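**July 30, 2023** - new music archive / Geerts tapes, working notes

Box 11 again. Most of the afternoon gone on it. Writing this down before I forget what's where.

Reel 3 of the Geerts set is the one labeled "ens. rehearsal, side B first." It is not side B first. Played it the way the label says and got the last movement, then a gap, then somebody tuning a cello. Flipped the order in the transfer log. Left the label alone, put a pencil note on the inner sleeve. Natalina wants labels left as found and I agree.

Transfers done:

- reel 1 - ok, some print-through in the quiet parts, leave it
- reel 2 - ok
- reel 3 - order corrected, see up top
- reel 4 - splice let go at the start of the second piece. Re-spliced, ran it twice. Lost nothing I can hear
- reel 5 - not started

The reel 4 piece is the interesting one. Program sheet calls it "Cillbridge, for eight players." I count seven parts in the photocopied score and the bass clarinet is missing. But there IS a bass clarinet on the tape, very clear from bar 50 on, low held notes under the two violas. So either the part was added in rehearsal or our copy of the score is an earlier state. Eero thinks earlier state. His argument: the page numbering jumps right where the clarinet would come in. My argument: page numbering jumps everywhere in this score, the copyist was a mess.

Need to check against the parts at Peltholm if they still have them. Wrote to Ornella in March, got one line back saying she'd look. Try again Monday.

Tempo stuff. Score says quarter = 162 for the middle section. No way they play it at that. Tapped it out three times and they're a good bit under, and it sags more when the piano comes in. Jessie says the marking might be for the eighth note and somebody dropped the flag in copying. That would be too slow the other way though? Tried counting it like that and it falls apart. Leave open. Put both readings in the footnote, let the reader fight about it.

Also the piano is out of tune in a way that's kind of useful. The A below middle C is flat on reels 1, 2 and 4 and fine on reel 3. So reel 3 is a different room or a different day, after a tuner came. Would fit with the cello player talking about "the new place" between takes. Can't make out the name of the place. Listened maybe ten times. Could be Grurkar, could be a person's name, could be a cough. Krishnamoorthy has better ears for this than me, ask him.

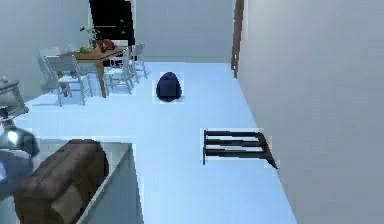 *Page last changed: evening, same day (added catalog numbers, fixed reel order)*

Catalog numbers. The old finding aid gives the whole Geerts set a single number, 2392, no sub-items. Useless for citing. I've been using 2392/1 through 2392/5 in the log and in the chapter draft. Natalina ok'd this by phone but wants it written up properly so the next person doesnt invent their own. So, for the record: number after the slash is the reel, small letter after that is the piece in playing order, not label order. 2392/3a is the last movement. Yes it looks odd.

Chapter draft - section on the ensemble. Reread what I had and it's too neat. I wrote that they "moved away from notation" over the two seasons and the tapes don't show that. They stop the piece on reel 2 to argue about a dotted rhythm for a good long while. They care a lot about notation. What changes is who gets to decide. On reel 1 the composer talks and they play. By reel 4 the second violist is calling the restarts and the composer is asking her things. That's the section. Rewrite from there. Cut the paragraph on graphic scores entirely, or move to ch. 5 where it might do some work.

Quotes to pull from reel 4 (check wording before using, this is from memory):

- violist: "take it from where it stops being ugly"
- composer, after a bad run: "no, keep that, keep that"
- somebody offmic: "which that"

Permissions. Don't have them. Need the violist's ok at the very least, or her family's. Eero has an address that may be old. I don't want to quote rehearsal talk from people who never thought anyone would hear it without asking first. If no answer, paraphrase and say it's paraphrase.

Jessie's comment on the interview transcripts, copying here so it doesn't get lost in email: she wants the "um"s out and the false starts in. Fine for me. Means going back over the two transcripts already done. She'll do one, I'll do the other. Mine is the long one of course.

Score copy - pages 14 and 15 are swaped in the scan PDF. Told Natalina. Paper copy is in the right order.

Equipment: right channel on the deck drops out when the cable gets bumped. Used the spare cable, fine since. Heads cleaned before reel 4, do it again before 5. Reel 5 smells a bit, might be vinegar, might be the box. Do not just thread it up. Have Krishnamoorthy look first.

To do

- [ ] write Ornella again re clarinet part
- [ ] reel 5, after it's been looked at
- [ ] K. to listen to the talk between takes, reel 3, right before the second run
- [ ] footnote on the tempo marking, both readings
- [ ] rewrite ensemble section, start from reel 4
- [x] transfer log corrected for reel 3
- [x] numbering written up (see catalog numbers)
- [ ] long transcript, second pass

Backup of reels 1-4 is on the big drive and on the department server. Checksums match for 1, 2 and 3. Haven't run it for 4 yet, the copy was still going when I left. Run it first thing.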